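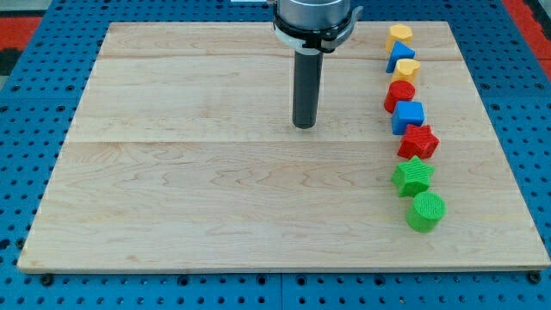

I got to Pilton's only late-night diner a little before opening, and Jamila Abeysekara already had the door propped with a bucket of lemons. "Come in, mind the floor, I just mopped," she yelled from somewhere behind the counter. So I tiptoed.

If you live in town you know the news by now: the city is letting places on the main street stay open until 2 a.m. all through July, and Jamila signed up the first morning she could. I asked her why, given that she already works like a maniac.

"Rent!" she said, and laughed. "And I like nights. People are nicer at midnight, they want pie."

She has 20 seats inside and seven more on the sidewalk, plus a new line cook, Lakmal Karunaratne, who came over from Skisto when it closed in the spring. He was chopping onions the whole time we talked (my eyes were streaming) and only spoke up once, to tell me the late menu would be short. "Eggs, fries, the pie. I'm not making pot roast at one in the morning."

The permit cost her $200, and she grumbled about that, and about the form, which asked for the same address four times. She's more worried about the neighbors. Tae-yang Oh lives right upstairs and went to the hearing to speak against it.

"He was polite, and he has a point about the car doors," Jamila said. "I gave him my cell number. If it's loud, call me, I'll go out there in my apron."

Has he called?

"Twice. One time it was raccoons."

She's deciding in August whether to ask for the fall too.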